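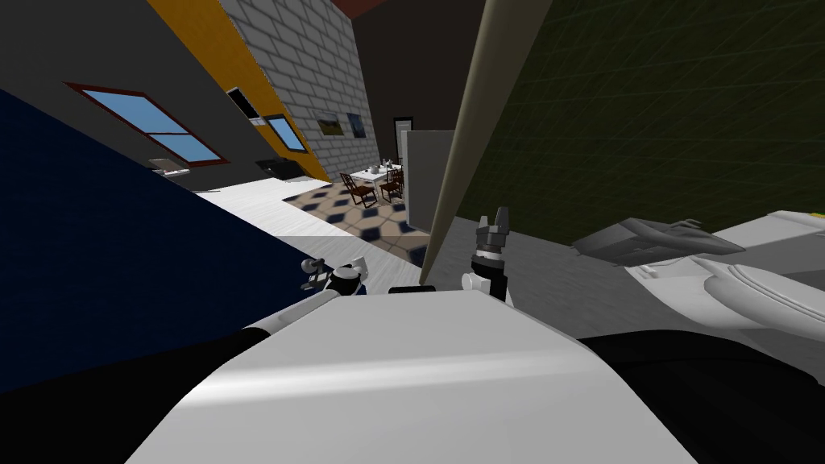

Trinen Simulation Group – Demonstration Recording

Drovix Operator Guide
Section 4: Recording demonstrations in the house scenes

This section explains how to record one demonstration, called an episode, in the simulated house. The learning system copies what you do, also the bad habits. Please read the full section before your first recording. You must have finished the controller calibration in Section 3.

4.1 Before you start

1. Start Drovix and log in with your operator name. Do not use the name of a colleague, even for a short test. The training team sorts the episodes by operator.

2. Choose the task from the list on the left. The task sentence appears at the top of the window. Read it aloud one time. If the sentence is not clear to you, choose another task and tell Houda Abou Zeid.

3. Open the three views: Head, Left wrist and Right wrist. All three are saved with each episode, and you can not add one later.

4. Check the Head view. The ends of both arms should be inside the picture at the start pose. The room may look strongly tilted in this view. Do not try to correct it by moving the base, as the learning system receives the same tilted picture.

5. Press Reset Scene and wait for the green mark. Objects need a moment to settle on their surfaces.

Note: The houses are changed between sessions. A table which was on your left in the last episode can be behind you in the next one. Look first, then move.

4.2 Check the grippers

6. Open and close each gripper fully, one side after the other. Watch the fingers in the wrist view of the same side.

7. Leave both grippers open and empty. If something is still held from the last episode, press Reset Scene again. Do not drop it on the floor and continue.

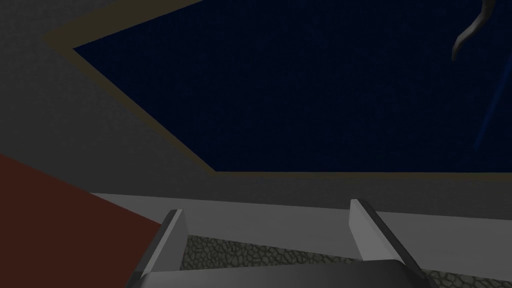 Figure 4-2. Wrist view with the fingers open and nothing between them.

8. Look at the brightness of the wrist view. Many corners of the houses are dark, and this is intended. Do not raise the brightness in the scene settings – use only the slider of your own monitor.

Caution: If a wrist view freezes while the arm is moving, stop the episode at once and mark it as Bad. An episode with a frozen view damages the training more than a missing episode.

4.3 Record the episode

9. Press the left pedal. A short tone tells you that recording has started. Wait one breath before you move, so that the start pose is visible in the data.

10. Bring the gripper near to the object in a smooth way. Small corrections are welcome. Long waiting is not, because the system also learns to wait.

11. For an object with a handle, take the handle and not the rim. Bring the fingers one on each side of it and keep the wrist view on the object. It is normal that the object covers a large part of this view.
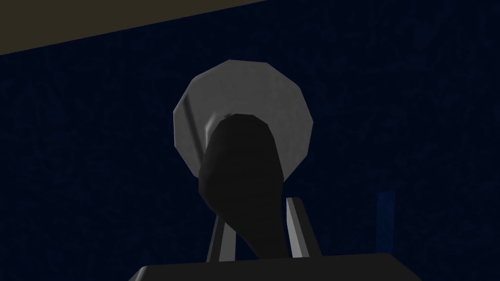 12. Close the gripper until the force bar becomes steady. Lift a little, stop, and check that the object follows the hand. If it slides, put it down and try again in the same episode. One retry is allowed.

13. Complete the task as the sentence says. When you finish, open the gripper and move the hand away from the object.

14. Press the right pedal to stop. Choose Good, Retry or Bad. Use Retry when the task was completed with a second grasp.

Caution: Do not press both pedals together. This closes the file without the last seconds, and the program gives no warning.

4.4 Limits and saving

The maximum length is 3,000 steps. At this point the recording stops by itself and the episode is marked Bad. Most tasks need much less.

Please save after every 12 episodes with File – Send to Quintana. The upload runs in the background, but do not close the window before the bar is full. If you see error 71, the disk is full. Call the support desk and do not delete old episodes by yourself.

Houses from the Rorlow set have an additional rule: doors must stay as you found them. If you opened a door to pass, close it before you press the right pedal.

Questions about the labels go to Naima Cherkaoui. Questions about tasks and houses go to Houda Abou Zeid.

Page last changed 10/10/2019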